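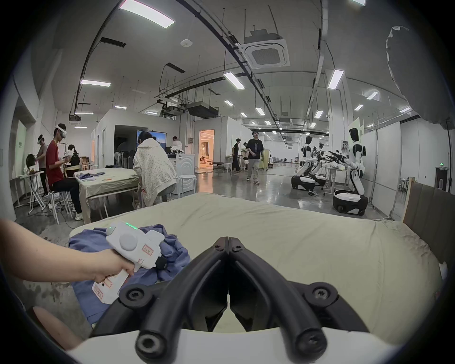
La funda Brenano, con una prenda azul todavía sin doblar.

Llevo tres meses doblando ropa sobre la funda ajustable Brenano y estoy encantado. La compré en julio por 429 pesos, en la medida de 155 cm de ancho, para tener una superficie clara y grande donde extender camisetas sin pelearme con un mantel que se va corriendo. ¡Y qué diferencia! El elástico agarra por debajo del acolchado y ahí se queda, aunque uno jale la tela con ganas.

El color es difícil de nombrar: en la tienda ponía «salvia», yo lo veo entre verde pálido y beige, y con mucha luz tira a crema. Con ropa oscura encima va de maravilla – se distingue enseguida cada manga y cada dobladillo. 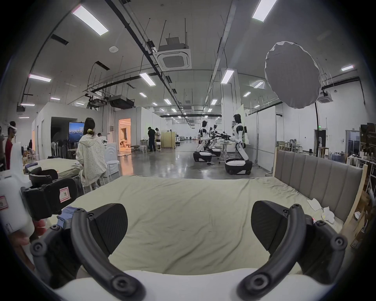 El borde del fondo queda casi recto; las arrugas largas la cruzan en diagonal.

Sí, se arruga. Con la plancha mejora bastante, pero a la segunda tanda de ropa ya vuelven los pliegues. Antes tuve una Loteck, más gruesa y más lisa, que tardaba una eternidad en secarse. Me quedo con esta.

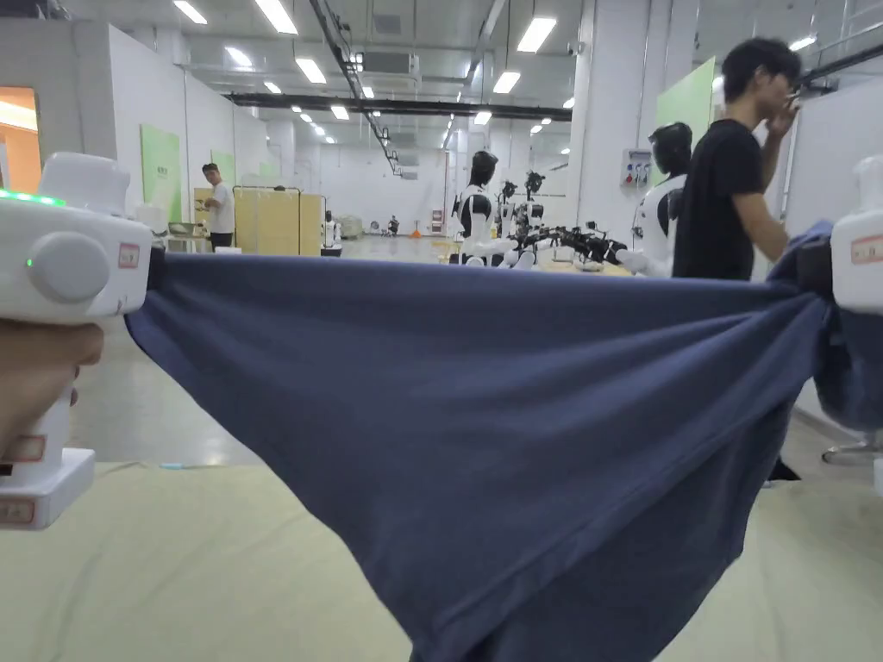 Para las camisetas mi método es estirar primero en el aire, una mano en cada extremo, y bajar la prenda despacio. La funda tiene el roce justo: sujeta el algodón, pero deja corregir un doblez sin levantarlo todo. Quince minutos y tengo lista una pila decente.
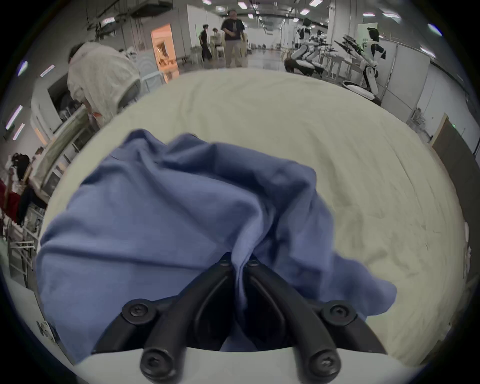
Azul sobre claro, antes de alisar.

La lavo con agua fría y no se ha encogido. Le pondría una etiqueta que marcara el lado largo, porque siempre empiezo por la esquina equivocada. Ya encargué otra para la mesa de mi hermana.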